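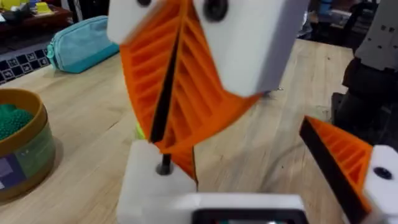

## Finger stall after a twist: common questions

For anyone running Ploreo soft fingers on a tabletop arm. It covers the stall fault first reported in May and what to do if you get it. Efa Foulkes keeps the page up to date.

### What is the fault?

The gripper closes, one finger turns around its center rod, and the motor keeps pulling against it. The controller is supposed to stop the motor when the current goes over the limit. On units running the old settings, it didn't. The motor housing on our bench unit got too hot to touch, and the drive board failed.

### Was anyone hurt?

No. Farhad Rahimi was at the bench and hit the stop button. The part he was picking up stayed in the grip until we opened it by hand.

### Which fingers are affected?

The orange ribbed ones on white blocks, when used with the Bosman drive board. We haven't seen the stall with the Collex board, but we have run fewer cycles on it.

### Isn't the finger supposed to twist?

Some twist is normal. The ribs are soft and give way around whatever they touch. Up to 21 degrees at the tip is within limits. If the finger spirals along its length while the gripper is holding something, stop the arm.

### What caused it?

Two things. The current limit was set for an older, stiffer finger, so the stall never looked like a stall to the controller. The screw at the foot of the rod had also backed out on our unit. Niloufar Akbari found the same loose screw on two spares from the same box.

### What should I do if it happens to me?

1. Press the stop button. Don't use the software pause – it leaves the motor powered.
2. Wait 9 minutes before touching the housing.
3. Switch off the supply at the wall.
4. Open the gripper with the hand crank. Don't pull on the ribs.
5. Write down the cycle count and send it to Ardalan Nazari.

### Can I untwist the finger and keep using it?

No. Replace it, even if it springs back. Ours looked fine after the first twist and tore at the base 180 cycles later.

### What is the new current limit?

400 mA for each finger. It's in the current settings file. If you copied your settings from an older arm, check the number yourself, as the update doesn't overwrite a custom value.

### How often should I check the screws?

At the start of every shift, and again after any collision.

### Who do I ask about replacements?

Roswitha Weidemann handles the orders. Include the box label with your request.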